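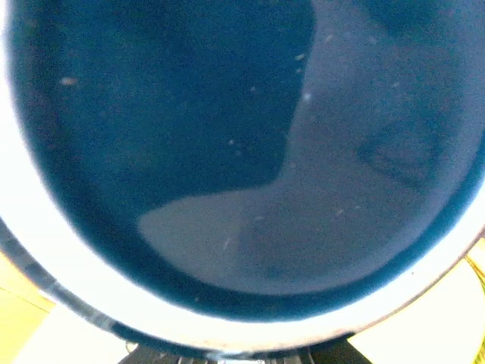 Section 4: Setting Up Your Glazed Bowls

Welcome to the fun part! If you've worked through Section 3, your Memar shelf is up, level and holding its own weight, and now you get to fill it. This section covers the deep serving bowls in the Restisum range: how to get them clean for the first time, how to check the glaze, how to stack them and how to keep the colour looking as good in ten years as it does tonight.

The instructions apply to every deep bowl in the range, whichever colour you chose. For plates and platters, go to Section 5. For the lidded pots, see the separate sheet in the box (Kai-wen Sin wrote that one, and it has a very good rice recipe on the back).

What you'll need

A sink or a washing-up tub
A folded tea towel
Mild dish soap
A soft cloth or sponge
A second tea towel, dry and lint-free
The felt rounds from the Clitau accessory bag

4.1 Unpacking

1. Put the box on the floor or a low table. The bowls are heavier than they look, and lifting them out at chest height is hard on the wrists.

2. Open the top flaps and take out the upper cardboard insert. Keep it until you've checked every piece.

3. Slide both hands down the outside of the bowl and lift from underneath. Don't pull it up by the rim.

4. Set the bowl on the folded tea towel, right way up.

5. Peel off the paper label on the foot. If it leaves glue behind, leave the glue alone for now and deal with it in step 4 of the first wash.

Note: Packing paper sheds. You'll probably find little bits of it inside the bowl, and a dark glaze shows up every last one. They come away in the first wash.

4.2 The first wash

1. Lay the folded tea towel in the bottom of the sink. Enamel and stainless steel can both leave grey marks on a pale rim.

2. Run warm water, add a small squirt of soap, and lower the bowl in.

3. Wipe the inside in circles, starting at the middle and working up the wall. The floor of a deep bowl is where the dust settles, so give it a second go.

4. For label glue, rub in a drop of cooking oil with your finger, wait a few minutes, then wash again.

5. Rinse well and dry straight away with the lint-free towel.

Caution: Don't pour boiling water into a cold bowl, or cold water into a hot one. A sudden change in temperature can crack the body under the glaze, and you may not see it until the bowl lets go with soup in it.

4.3 Checking the glaze

I love this step. Lajos Barta mixes our glazes, and the darker ones change completely as you move them about - nearly black on one side, bright and watery on the other. Take your time over it.

1. Stand near a window in daylight. A ceiling light will do, but it throws a strong shine onto one spot and can hide what's behind it.

2. Tip the bowl slowly toward you, then away. Watch the shine slide over the surface.

3. Anything that slides along with the shine is a reflection. Windows, cupboards and your own head all turn up in there as soft, milky patches with wobbly outlines. A glossy curved wall bends them into very odd shapes, and they can make half a bowl look faded.

4. Anything that stays put is on the bowl. Wipe it with a damp cloth.

5. If a mark stays put and won't wipe off, run a fingertip over it. A smooth mark is a variation in the glaze and is quite safe. A sharp or gritty one needs to go back to us.

6. Run the same fingertip around the full rim. It should feel smooth all the way, with no nicks.

Note: Colour often deepens where the glaze has pooled and thins toward the lip. Two bowls from the same firing can differ noticeably, and we think they're lovelier for it.

4.4 Stacking on the Memar shelf

1. Place one felt round in the centre of each bowl before you set another on top.

2. Stack no more than four deep bowls together.

3. Keep the stack back from the front of the shelf by the width of your hand.

4. Put the bowl you use most on top. Yung-ching Yeh tested the shelf in her own kitchen and swears by this one.

Caution: Never nest a wet bowl. Damp felt can hold two bowls together surprisingly hard, and people get hurt prying them apart. If yours do stick, leave them upside down on a towel overnight and try again in the morning.

4.5 Everyday care

The bowls are fine in the dishwasher. Use the lower rack and leave a gap between pieces so the rims can't knock.

Metal whisks and spoons may leave fine grey lines. These are metal rubbed onto the glaze, and a paste of baking soda and water takes most of them off. Skip steel wool and scouring powder, which will dull the gloss for good.

A bowl that lives out on the counter will gather crumbs and dust between meals, so give it a quick rinse before you toss a salad in it.

4.6 If something isn't right

Contact us within seven days of delivery and quote part number 913, along with the colour name from your packing slip. Kuo-hua Siu looks after replacements and will tell you whether to send the bowl back or keep it for the garden.

Next: Section 5, Plates and Platters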